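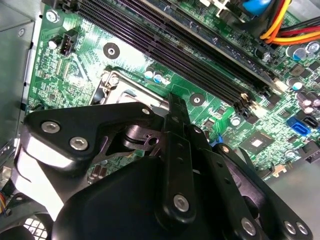 Frequently asked questions about the Bunum cabin helper

Bunum is a small free-flying robot made for work inside a crewed space station. It is developed by Koster, and the ground software comes from our partner Pleleo. We collected the questions which we receive most often from schools, visitors and people who want to send an experiment. If your question is missing, please use the contact form.

General questions

What does Bunum do all day?

Most of its time goes to small jobs which crew members do not like to do. It flies along a planned path, reads labels on the storage bags, and measures air flow, noise and carbon dioxide. When the crew does an experiment, Bunum can hold its position near the work table and give the ground team a second view. At other times it sits in its dock and charges.

Is it a toy or a pet for the astronauts?

We hear this very often, and we understand why. It is small, it flies and it has two lights on the front. The lights have a practical purpose: they show the crew in which direction it is looking and if it is recording. White means that the robot is awake, blue means that it is recording, and amber means that it needs help.

Can it go outside of the station?

No. Bunum moves with fans, so it needs air. Also the battery and the electronics are designed for cabin temperature. We have no plan for an outside version.

How is it different from Sallik?

Sallik was our first test robot. It flew only on parabolic airplane flights and was never sent to orbit. It had 3 fans, and it was difficult to stop its rotation after a fast turn. Bunum has 4 fan pairs and a heavier center, and it is much calmer. Some pages on this site still show the old name in the menu. We are correcting them step by step.

Flight and safety

How does it know where it is?

There is no GPS for use inside a cabin, and there is no "down" for a sensor to find. Bunum compares what its cameras see with a stored map of the module. The map contains handrails, hatches, lamps and other fixed things. Because the crew moves bags and cables every day, the software gives less importance to objects that were in a different place during the last flight.

What happens if it gets lost?

First it stops and turns slowly to look for something known. If after 90 seconds it has not found its position, it switches off the fans, changes the lights to amber and sends a message to the ground. Then it drifts with the air. Usually, things that drift in a station end at an air intake grid, so the crew knows where to look.

Can it hurt somebody?

The maximum speed is lower than a slow walk, and the outer shell is soft foam covered with fabric. The fans are behind a fine grid, and long hair cannot reach them. Everybody in the crew can stop the robot by holding it with one hand for a moment, or by pressing the large button on the back.

Is it loud?

This was the most difficult part of the design. The sound level is 46 decibels at normal flying speed, when you measure from arm's length. It is less than the station's own ventilation in most modules. During the crew's sleep period the robot remains in the dock and only its small charging fan is running.

Who controls it?

It depends on the task. Routine flights are planned on the ground and the robot does them alone. For filming, a ground operator gives short commands such as "move closer" or "look left". The crew can also give voice commands, but in our experience they prefer to push it gently to the place where they want it. We changed the software so that it accepts this and stays there.

Privacy

Does it film the crew all the time?

No. The navigation cameras are always working during a flight, but those pictures stay in the robot and are overwritten. The recording camera is a separate one, and it only works when the blue lights are on. The sleeping places and the hygiene area are closed zones on the map, and the robot will not plan a path into them.

Does it listen?

The microphones are waiting for a wake word. Before the wake word, no sound is stored or sent. There is a mechanical switch on the side which disconnects the microphones completely.

For schools and researchers

Can our class send a program to Bunum?

Yes, we have one student round per year. Registration opens in September and the selected programs are run in the spring. Your program is first tested in the Pleleo simulator, which you can download without a fee. Please note that a program which does not finish in the simulator cannot be accepted, even if the idea is very good.

Which programming language do we need?

Python is enough for the student round. Research groups can also use C++, but they must agree to a longer code review.

Can we attach our own hardware?

There is a payload slot on the top with a power connector and a data connector. The drawings and the weight limit are in the payload guide. Please write to us before you start to build. The safety check for batteries, glass parts and sharp edges takes several months, and it is a pity when a finished device must be changed.

Can we visit the laboratory?

Groups can visit in the afternoon, from 2 p.m. The robot in our laboratory moves on an air cushion over a very flat table, so you will see it slide and turn but not fly. Please do not bring drinks inside.

May we use your pictures and videos?

For teaching and for news, yes, if you write "Koster" as the source. For advertising, please ask us first.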